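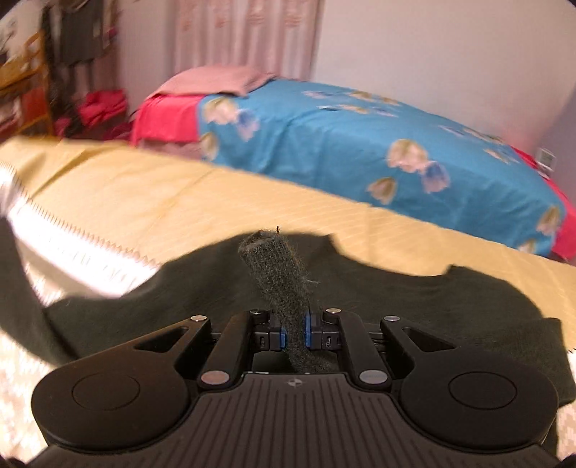
Knit storage trial moves to folded method in guest bedrooms

A linen and clothing care service that looks after furnished short-stay accommodation has dropped hangers for heavy knitwear and will store all wool and wool-blend jumpers folded flat from November. The change applies to the Thibodeaux lodgings and to the private wardrobes the service, Pultach, maintains for long-stay residents.

The decision follows a review of garments returned with stretched shoulders, lengthened sleeves and distorted cuffs. Kaede Kudo, garment care lead at Pultach, said most of the damage was traced to storage and a smaller share to laundering.

"A heavy jumper on a narrow hanger carries its whole weight on two points," Kudo said. "The knit elongates between the shoulder and the cuff, and it does not recover with steaming. Folding spreads the load over the full area of the body panel."

Pultach handles almost 4000 knitted items a year. Of these, 200 were set aside for the review and measured flat at the shoulder, chest, sleeve and hem, before and after a period in storage. Hung pieces in coarse gauges showed the largest change in sleeve length. Fine-gauge pieces showed little change by either method and may still be hung on padded hangers at the resident's request.

Folding is carried out on the bed. The service considered portable folding tables but found that bedroom floor space in the older units would not take one with the wardrobe doors open. A made bed offers a working area wide enough for a jumper with both sleeves extended, and the bedspread provides enough friction to hold the first fold while the second is made.

The method is set out in a revised work sheet, numbered 13 in the service's handling series. The garment is laid face down with the hem toward the operator and the shoulders square. Twists are taken out of the sleeves by holding each cuff and drawing the tube straight, without tension on the body. Cuffs that have rolled are opened and laid flat. One side is brought in to the centre line and its sleeve is laid down the length of the body; the other side follows. The hem is then lifted and carried up toward the collar in a single fold. A second fold is permitted only where the shelf depth requires it.

The sheet specifies that sleeves are to be moved by the cuff and that the hem is to be lifted across its width. Lifting from a single point near the side seam was found to pull the ribbing out of line in loosely knitted pieces.
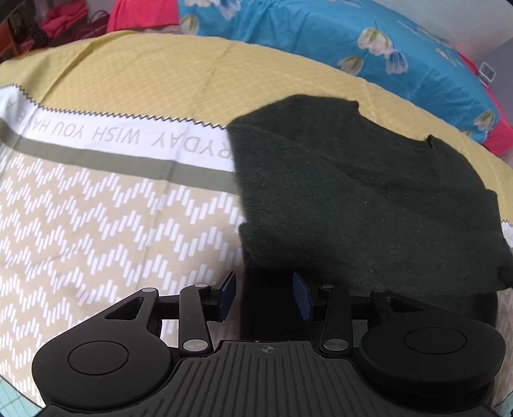
A dark green knit sweater folded on the bed, with the tan and mustard-yellow bedspread beneath it.

Dark colours drew a separate note. Charcoal, olive and deep green knits show lint from bedding more readily than lighter shades, and staff are to check the underside of each garment after folding. Brushing is done with the direction of the pile. Adhesive rollers are not to be used on brushed or fuzzy yarns because they lift fibre from the surface and can leave residue.

Rezaul Mridha, who coordinates room servicing at Thibodeaux, said the main effect on his side would be the order of work. Bedrooms were previously serviced with the wardrobe done first and the bed last. Under the new sheet the bed is made first, the clothing is folded on it, and the spread is straightened at the end.

"It adds a step, but it removes a trip," Mridha said. "The jumpers used to go down to the laundry room for folding and come back up. Some came back to the wrong room."

In twin rooms, the second bed is to be used for finished pieces so that folded and unfolded garments are kept apart. Where a room has only one bed, finished pieces go directly to the shelf. Stacks are limited by height and not by number of garments, as thick knits compress the layers below and set creases along the fold. The heaviest piece goes on the bottom.

Shelf liners will be replaced at the same time. The current paper liners slide when a stack is withdrawn and will be exchanged for a woven cotton liner supplied by Stirkex. Cedar blocks remain in use, placed at the back of the shelf and out of contact with the fabric. Scented sachets are being withdrawn following complaints from residents.

Pultach said it had also looked at rolling. Rolled jumpers took up less shelf depth and were easier to identify from the front, but bulky pieces loosened and did not hold their shape in a stack. Rolling has been kept for scarves and light cotton knits.

Residents who prefer to have their own knitwear hung can opt out in writing through the front desk. The service will note the preference on the wardrobe card but will not accept claims for shoulder distortion on items stored that way. Garments with beading, zips or leather panels are outside the procedure and will continue to be assessed one at a time.

Staff familiarization has begun in 2 units and will extend to the remaining floors before the heating season is fully under way, when the volume of knitwear rises. The storage records will be kept in the Jiltuvent inventory system, which already holds the care label information for each registered item. A field for fold date has been added so that garments left untouched for long periods can be refolded along a different line.

Kudo said the measured garments would be checked again at the end of winter. The work sheet will be reissued if sleeve measurements move outside the tolerance set for each gauge. Copies of the current version are available to residents at the Thibodeaux front desk.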